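Call for participants: open day visitors and paid session helpers
Kitchen robots at Merkovton

Come and spend part of a Tuesday in May with us and our robot arm, and tell us what you make of it.

We are opening our doors again this spring and we would love to have you along, whether you are simply curious, whether you cook every day for a houseful, or whether you have never quite trusted anything in the kitchen with more than two buttons. You don't need to know the first thing about robots. Last year one of our most useful visitors was a retired school cook who arrived convinced she was in the wrong building, and she stayed until we were putting the chairs away!

What we are looking for

We have room for 69 visitors over the day, in small groups, and we are also looking for six people to join us as paid session helpers. Visitors come for a single session of ninety minutes. Helpers stay for the whole day, with a proper lunch, and receive a flat payment of £95 plus bus or train fares from anywhere in the county.

As a visitor you will watch a demonstration in our simulated kitchen, which goes up on the big screen, and then have a turn at steering the arm yourself with a hand controller. It is slower than you might expect and most people bump into something on their first go. There is no harm done – we reset the kitchen and you try again. Afterwards there is tea, and a short questionnaire about which kitchen jobs you would happily hand over and which you would rather keep.

As a helper you will welcome each group, show people how to hold the controller, and jot down the questions they ask. We had 694 comment cards back after our last round of events and Wendy Hartley read every single one, so please believe us when we say that they are wanted.

Who can apply

Anyone aged 18 or over. Helpers should be comfortable chatting to strangers and on their feet for a fair bit of the day, though there are stools and we will always work something out. Some experience in a shop, a café, a library or a care home would be lovely, but it isn't essential. If you use a wheelchair, the Mottram Room is on the ground floor and the controller can be used sitting down. Please tell us when you write if you would like large print or a quieter session; the first one of the morning is kept small for exactly that.
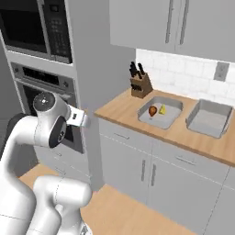 Puswood Home Robotics Group – Visits and Open Days

The oven is where most of our sessions begin. Getting the gripper into place in front of the door takes some patience, and Ekow Ankrah, who leads the demonstrations, will talk you through it as gently as you like. From there groups usually want to try the worktop, with its knife block and grey trays, and then the drawers and cupboards underneath. You are welcome to ask for something different, and Ekow does enjoy a challenge.

How to apply

Write to Pauline Ellwood at the Puswood visits desk, or leave a message on extension 1785 and she will ring you back. Visitors need only give a name and a preferred time: 10 am, noon, 2 pm or 4 pm. Helpers, please add a few lines about yourself and why you fancy it. We don't need a CV – a friendly paragraph is plenty.

Helpers will be invited to a short briefing with Estela Ocampo the week before, at 5.30 pm, and paid for that hour as well. Places go in the order we hear from people, and there is a waiting list once they are full, so do still get in touch if you are a little slow off the mark.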